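The Long Life of a Pot of Beans

My grandmother never gave her beans a name. They were what we ate on Saturday night and again on Monday, and if there were any left by Wednesday they went into soup. It took me years of cooking other people's food before I went back to them, and I now make a pot most weeks from September until the end of April.

Dried beans have had a good run lately. The small grocery where I shop, Beneš, used to carry navy beans and kidney beans in plastic bags on the bottom shelf. Now there is a whole rack at eye level, including a speckled brown bean from a farm called Zallorley that sells out by the weekend. I paid $4 for a pound the last time I was in. A pound feeds my family twice, with something left for lunch.

The age of the bean matters more than the variety. A bean that has sat in a warehouse for three years will stay hard in the middle no matter how long you cook it, and the cook usually gets the blame. Buy from a store that moves a lot of them. If the skins are wrinkled before they touch water, or there is a lot of dust and broken bits in the bag, leave it there.

I soak mine overnight in salted water. For years I was told that salt toughens the skins, and I believed it and ate bland beans. Then I tried two pots side by side, one salted from the start and one salted at the end. The salted pot was better in every way. The skins held together, the insides were creamy, and the seasoning went all the way through.

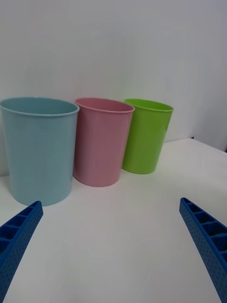

After the soak, drain them, cover with fresh water by two inches, and add half an onion, a bay leaf, a few cloves of garlic and more olive oil than seems right. Bring the pot to a hard boil for ten minutes. Then turn the oven to 300 degrees, put the lid on and slide the pot in. You could keep it on the stove, but my back burner runs hot even on low, and the oven lets me leave the kitchen.

Start tasting after an hour. Eat five beans, one at a time, from different parts of the pot. If one of them is chalky, keep going. The Zallorley beans take me close to two hours, and a bag of big white ones from Gorano Market once took nearly four. Tomatoes, vinegar and lemon go in only when the beans are fully soft. Acid keeps them firm, and I have ruined a good pot with an early can of tomatoes.

Let them cool in their liquid. Beans lifted out hot and left in a colander will split and dry out in minutes. The liquid is worth keeping anyway — I use it to thin the soup, or boil it down with butter and spoon it over toast.

The first night we eat them plain, in bowls, with bread and raw onion. On the second night I crisp some in a skillet with greens and put an egg on top. The rest get mashed with garlic for sandwiches, or frozen flat in bags with enough broth to cover. They keep for three months that way, and a bag thaws in a saucepan while the rice cooks.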